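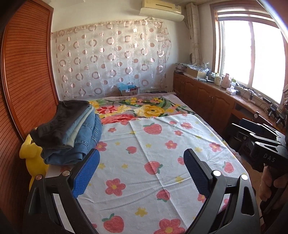

Room 7, bed side, wardrobe on the left, AC unit on the back wall above the curtain.

Ticket: AC unit, room 7, Tordale guest house
Category: Climate / soft furnishings
Priority: Normal
Opened by: Leif Baldursdóttir
Assigned to: Bakari Waweru
Status: Closed, one part on order

Reported fault
Guest states that the room is slow to cool at night and that the curtain under the air conditioner moves and taps against the wall. Cooling is set to the lowest temperature. No error code on the remote. Same complaint logged in May for this room, closed then with a filter clean.

Entry 1, L.B.
Photo attached at top. Vent flap is open. The sheer curtain with the circle print is pinned across most of the wall below the unit. Lower edge sags and the right side is bunched. Guest's folded clothes and the yellow plush toy are on the bed and should stay where they are. Please cover the bed before any work on the unit.

Entry 2, B.W.
Attended 14:00. Covered bed with dust sheet over the strawberry sheet and the rose bedspread. Filter removed and checked, light dust only. Not the cause. Flap moves through full travel by remote but returns to the same downward angle after a restart. Air is going straight down onto the curtain.

Entry 3, B.W.
Test A: curtain as found, fan on high, 7 minutes. Tapping heard from the right side, where the cloth is bunched.
Test B: curtain unpinned and laid on the bed, fan on high, same period. No tapping. Air reaches the pillow end and the door.
Conclusion: curtain is the source of the noise and part of the airflow problem. Flap memory is a separate fault.

Entry 4, L.B.
Can the curtain stay? Guest likes it. Guillot can supply a tension wire if the pins are the issue.

Entry 5, B.W.
Yes, if it hangs lower and flat. Rehung with 2 extra pins on the right side, top edge dropped. Retested on high, no tapping. Wire is the better fix. Please order the Guillot kit, part 71, and quote this ticket.

Entry 6, B.W.
Flap: power off at the isolator, flap closed by hand, power on, position saved again from the remote. Held after three restarts. If it drops again, replace the flap motor (Fonadine stock, bin 500). Do not force the flap while the unit is running.

Entry 7, L.B.
Wire kit ordered. Wardrobe door checked at the same visit, slides freely, slats dusted. Guest reports a quiet night. Closing. Reopen under the same number when the kit arrives.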